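Slide 4 - Water hardness and descaling intervals

Start with the Prenik site. Incoming water there is hard, and the old schedule called for descaling every 12 weeks on all boilers regardless of load. Two of the boilers were scaled well before that. Read the load figures off the handout, not the slide.

Slide 5 - What we logged

The Isico meter stores one reading per draw. We kept 762 readings and dropped the ones taken during startup. Pause for questions on sampling.

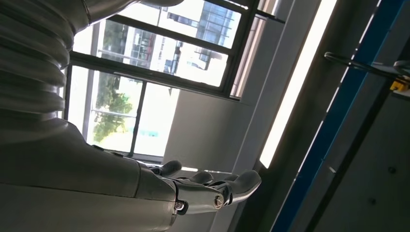

Page last changed: June, 16:10

Slide 6 - Revised intervals

High-load boilers move to 9 weeks. Low-load boilers stay at 12. The Akbulut softener needs its salt checked at every visit - mention that the level window reads high when the salt bridges.

Slide 7 - Open points

Flistovico has not confirmed the inlet pressure. Allow 10 minutes for discussion, then go to the cost table.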